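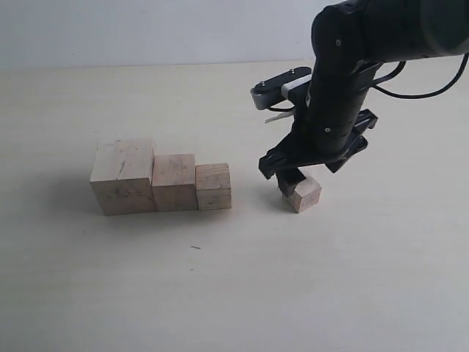

How does a person who does not write code teach a robot arm a new task?

By moving it through the task. The operator either takes hold of the arm and guides it directly, or steers it from a separate hand controller, and the system records joint positions, gripper state and camera views as the task is carried out.

AMALVILLE, February - Asport today announced the release of Sutherland 2, the second version of its software for recording robot tasks by demonstration. The release supports hand guiding and remote control within one recording session and stores both in a common format. It is available to current license holders as a free update.

Earlier versions required the operator to choose one method before recording began. In Sutherland 2, an operator may bring the arm near a part by remote control, pause, finish the approach by hand, and resume remote control without closing the file. Each segment is labeled with the method used, so that engineers can include or leave out either type when training a control policy.

The reference task supplied with the release is the ordering of plain wooden cubes by size. The cubes are set side by side on a pale tabletop, largest at the left, with each cube to the right smaller than the one before it. The task was chosen for its simple parts and its sensitivity to placement error. A cube set down at a slight angle leaves a gap in the row, and a cube lowered too close to its neighbor can push the row out of line. The smallest cube also leaves the gripper fingers little height to work with above the table.

The reference set contains 3210 demonstrations recorded at the company's Fakdale test site. Of these, 500 were made by hand guiding and the remainder by remote control. Failed attempts have been kept and marked as such.

"Hand guiding gives us good contact behavior, but the operator's arms end up in the camera view," said Harvey Gagnon, director of product engineering at Asport. "Remote control keeps the view clear and costs some feel at the fingertips. Our customers were already using both and merging the files afterward. We moved that step into the recorder."

Other changes in Sutherland 2 include:

Adjustable scaling between controller motion and arm motion, down to 75 percent below the default for fine placement.
A trim tool for removing idle time at the start and end of a recording.
Playback at reduced speed, with gripper opening plotted against time.
A warning when camera and joint data drift out of step.

Recordings made with the first version can be opened in Sutherland 2 and are converted on first save. Converted files cannot be reopened in the earlier version - users who need both should keep a copy of the originals.

About Asport
Asport develops recording and training software for robot arms used in light assembly, sorting and laboratory work. The company is based in Amalville and operates a test site in Fakdale.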